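Perception software should be permitted to say it does not know
Obadia Kashindye, Holtodon Institute
09/05/2026

Institutions that fund manipulation research have grown accustomed to judging a perception stack by a single success rate. It is the view of this office that the practice should cease. A grasp planner that reports one pose, without any measure of doubt, conceals the information its operators most require.

The Grotier dataset illustrates the difficulty. Of its 1747 recorded grasps, 1047 involve thin or folded items, and these account for most of the disagreement between our two labelling teams. A creased card does not present one surface normal. Against white furniture, its centre offers little contrast, and a segmentation model may recover the coloured border alone.

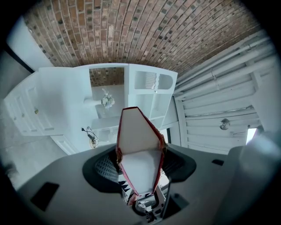

The card between the finger pads has its upper half angled back and its lower half facing forward. A planner that fits one plane to it will be wrong about both, and the wide-angle curvature toward the perimeter adds a further source of error.

What we recommend

Every pose estimate should carry a calibrated confidence, logged at the same rate as the control loop. The Villalobos planner already accepts such a field, although its default configuration discards it. Restoring it required 13 lines of code.

Some colleagues argue that operators will ignore the additional signal. That is a matter of interface design, and it should be addressed in the August release.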